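Foro Kiven > Seguros y reclamaciones > Coche

Tema: La franquicia y el golpe del parking, ¿doy parte o no?

lobita_77
Buenas a todos. Tengo un todo riesgo con franquicia de 300... perdón, de 917 euros (sí, ya sé, lo contraté con prisas). El lunes me dieron en el parachoques trasero aparcada y el otro se fue sin dejar nota. El taller me pide 711 por pintar y cambiar la rejilla. ¿Doy parte igualmente o lo pago y me olvido?

tornillo_flojo
Págalo y punto. Con esa franquicia no te van a poner ni un euro, y el parte se queda en tu historial. A mí Plustesley me subió el recibo por un parte que ni siquiera cobré, todavía me dura el cabreo.

marea.baja
No estoy de acuerdo, tornillo. Si luego aparece el culpable y no has dicho nada, te complicas la vida tú sola. Yo lo comunicaría por escrito dejando claro que es a título informativo.

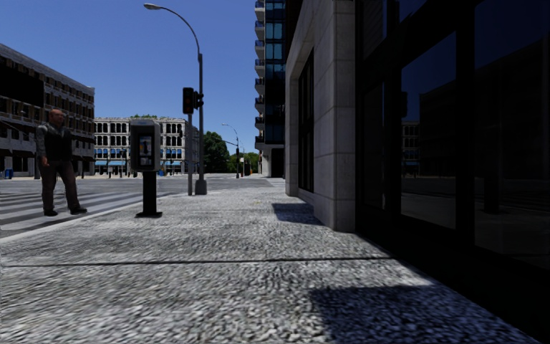

¿Cuánto tiempo tengo para comunicarlo a la aseguradora?

Siete días desde que te enteras, salvo que tu póliza dé un plazo más largo. Míralo en las condiciones generales.

tornillo_flojo
Lo de "informativo" queda muy bonito, pero el que te atiende por teléfono lo mete como siniestro y a correr. Tres llamadas me costó que lo corrigieran!!

marea.baja
Pues por eso digo por escrito, no por teléfono :) Y pide las grabaciones del parking cuanto antes, que en el mío las borran a los 30 días.

lobita_77
Vale, he escrito al parking y mañana mando el correo a la compañía. Lo de la rejilla lo voy a mirar en otro taller, que 711 me sigue pareciendo una burrada. Gracias a los dos, aunque no os pongáis de acuerdo, jeje.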